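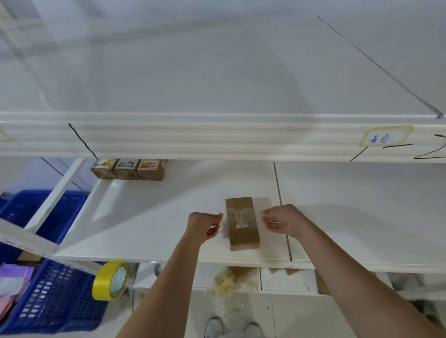
Parcel on the lower shelf, small boxes at the back.

Sorting parcels on open shelving

Put small boxes in a row against the back and keep the front of the shelf for bigger parcels. Lay those flat, short end facing you, so they can be grabbed with both hands.

Label the front lip, not the shelf surface. Marker on bare white plastic or enamel is a pain to shift later, so test a corner first. Metho on a rag gets most colours off.

Leave 10 cm clear at the front. Anything not picked up by Wednesday goes to the bottom shelf.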